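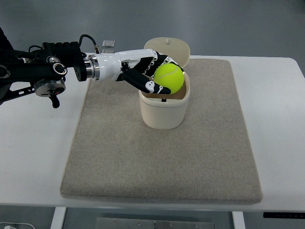
Robotic hand holding a tennis ball at the opening of a small lidded bin.

Tully equipment plan: README

This file accompanies the equipment and budget tables for the Tully manipulation station. It is maintained by Helmi Rautiainen at Gronby and was last revised on 12 October 2025. Figures in the tables exclude tax and delivery.

Scope

The plan covers one arm, one hand, a table, floor fixings and consumables. Computing equipment is budgeted separately under Plemo. Quotations from Terkusix remain valid until the end of June and must be renewed before an order is placed. 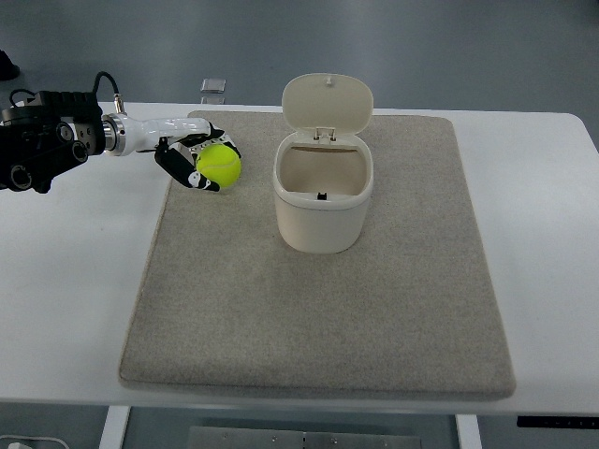

Consumables are charged to the station budget and do not require a separate request. The annual allowance provides for 50 tennis balls, 16 lidded bins and eight table mats. A mat should be ordered as a thick felt slab with a raised edge, of a size that leaves the white tabletop exposed on both sides. Bins should have a hinged lid that stands upright when fully open. Substitutes require written approval.

Spare parts

A reserve of 300 euros is held for cables and connectors. Replacement fingers are quoted individually and are listed in the second table. Any item with a delivery time longer than eight weeks is marked "L" and should be ordered with the main equipment.

Changes

Requests for changes should be sent to Helmi Rautiainen, quoting the row number.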